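Step 4: Check the wrist view before you run anything

Okay, by now you should have Cirinness installed and the Fetton gripper loaded into the simulator. I set mine up with the Bortolotti arm pack, but the menus are the same if you picked another one.

1. Open the Views tab and choose Wrist.
2. Set the render size to 600 and leave the shadows on for now.
3. Click Open Gripper and wait for the fingers to stop.
4. Step through a few saved views and make sure you can see both fingers. 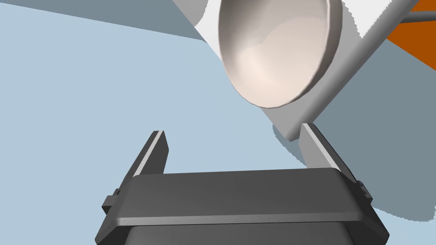 Wrist view, fingers open.

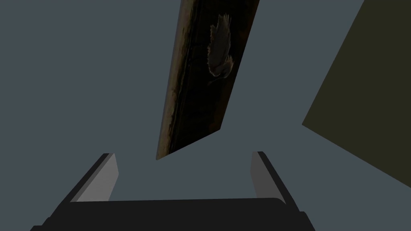
5. Go to Limits and set the closing speed to 240. The default is 1000, and I find that way too jumpy for a first try!
6. Save the profile under a new name - the stock one gets overwritten every time you update.

Note: if a finger is missing from the view, go back to step 2 of the Mounting section and redo the wrist offset. I had to do it twice (my own fault, I typed the numbers in the wrong boxes).

Caution: don't send this profile to a real arm yet. The simulator will happily let you drive the fingers into a tabletop, and your hardware won't like that at all. The Drandari safety add-on comes next, so keep the program open.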